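Where the Small Toys Go

Ghizlane Chraibi gave up on toy boxes two years ago. The big bin in her Drilendale apartment had turned into a place where small pieces sank and stayed. Now the play food and the sea animals live in whatever container has a lid and fits under a bed.

Her method is plain. Everything gets tipped out on the blanket, sorted by kind, and put back – 3 handfuls to a tin, no more.
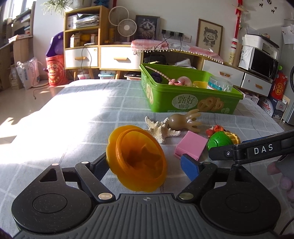

A green cookie tin with toy grapes and cake in it, and sea creatures on the checked blanket.

Magdy Alaoui, who runs the Fullby toy exchange, likes old tins for the same job. He labels his by hand and checks them each March. Anything left unopened since the last check goes on the swap table.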